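Off-white bedroom walls: paint or leave alone?
Paint & Color > Bedrooms
Thread started 22 May 2025

nyokabi_b
Okay, I need people who will argue with me, because my family just says "whatever you like" and I don't know what I like! We've been in this apartment for a year and the bedroom walls are still the off-white they came with. It's the kind of off-white that looks creamy at breakfast and a bit gray by dinner. I have wanted to paint it forever and my landlord finally said yes in writing, as long as I use a proper primer and don't go darker than medium.

The bedding is green and it's staying. I bought two sets from Oleletti and they were not cheap, so the wall has to work with the bed and not the other way around. In some light the green is almost beige and then in the evening it goes full olive. I also wear and own a lot of blue (towels, shirts, the throw, everything), so there's always blue lying around on top of the green whether I planned it or not.

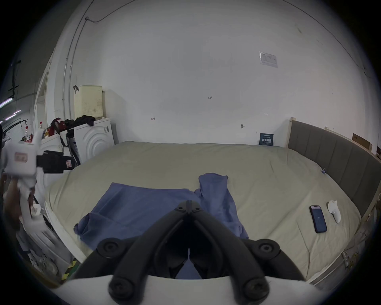 So far I've brought home sample pots of three colors from Grista. One is a warm clay pink, one is a dusty blue, and one is called Purkance, a sort of mushroomy tan with a little green in it. My sister votes pink. I was sure about the blue until I put the sample card on the pillow and it looked like a dentist's office. Purkance is the safe one and I resent it a little.

The room faces north, gets light in the morning and then pretty much gives up. Budget is 176 dollars for everything including rollers. Talk to me.

milovan_k
Leave it alone. I know you said argue so I'm arguing. North room, not much light, green bed, blue stuff all over. An off-white wall is doing you a favor there. Every person I know who painted a north bedroom tan regretted it by winter, and that includes me. Mine looked like the inside of a paper bag.

If the gray evenings bother you, change the bulbs first. Warm bulbs and a lamp at bed height cost a lot less than paint and you don't have to move the dresser.

dritag
I disagree with almost all of that, sorry Milovan! "Leave it white, there's no light" is the advice everybody gives and I think it's backwards. White has nothing to bounce in a dim room so it just goes dingy. A color with some depth looks like you meant it. I painted my north room the color of terracotta pots and it's the coziest room in the house.

Pink, Nyokabi. The clay one. Pink and olive is a lovely combination, and blue looks good with it too as long as the blue is a real blue and not a baby blue.

milovan_k
It has plenty to bounce, that's what the lamp is for. But fine. Cozy for you, cave for me.

Zorica M
Coming in from the boring side because I used to work at a paint counter. Before anybody votes, how big did you paint your samples? If the answer is "I held up a card," you don't have an answer yet. Get a big piece of poster board, two coats, and leave a white border around the edge so the old wall color doesn't mess with your eye. Then move it around the room for a few days. Put it behind the bed, then across from the window, then in the darkest corner. Colors with green in them are especially sneaky. The one you call safe may turn out to be the most dramatic of the three after sunset.

Also, can we see the wall itself? Off-white covers a lot of territory. Some are pink underneath and some are yellow, and it matters if you're only going to do one wall.

nyokabi_b
I held up a card, yes. Guilty! Poster board is going on the list. And I hadn't thought about doing only one wall, which might calm my landlord down too. 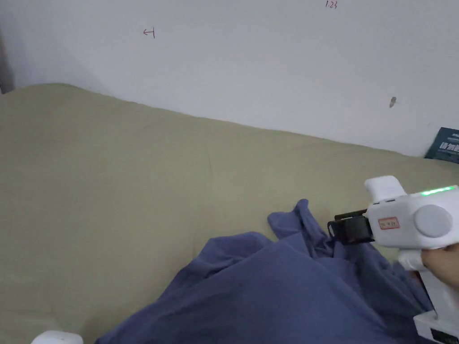 The bare wall beside the bed, green sheet on.

Zorica M
Thanks, that helps. It's nice and plain, so you don't have much prep. Spot prime anything written on it in red before you do a thing, with a stain-blocking primer and not the regular kind. Red loves to come up through fresh paint, and it'll wait until you've put the ladder away. Same for the little brown spot. Let the primer dry for as long as the can says.

With that wall and that green together I'd rule out your dusty blue. I'm between the other two.

stan_in_5
I had to repaint my whole hallway over one grocery list my kid wrote in red marker. So yes, listen to the primer lady.

On color, has anyone suggested a green wall? Same family as the bed, two or three steps lighter. I did that with gray and gray and it made a 70 square foot room feel bigger since your eye doesn't stop where the bed does.

dritag
Green on green on green would make me feel like I was sleeping in a salad. But I can see it in a magazine.

milovan_k
For once Drita and I agree.

nyokabi_b
Salad!! Okay, that one's gone, sorry Stan.

Quick update. I made the boards last night, two coats each, white borders and all. Zorica, you were right about Purkance. By daylight it's a perfectly polite tan and then with the lamp on it goes deep and kind of mossy, and the bed looks expensive next to it. The pink is pretty but in the morning it's a lot pinker than I want to be at that hour. My sister came over and still says pink.

I'm leaning Purkance on the headboard wall only and keeping the other three as they are for now. Milovan, I'm buying your warm bulbs too, so you get half a win.

milovan_k
I'll take half. Ask me again in winter.

Zorica M
One wall is a sensible way to do it. Get a quart and see how far it goes before you spring for a gallon, and do your edges with a decent angled brush. Eggshell, please. Flat shows every hand print next to a bed.

dritag
Team pink is disappointed but will look at the after pictures anyway. Does Grista still do that deal on a second quart?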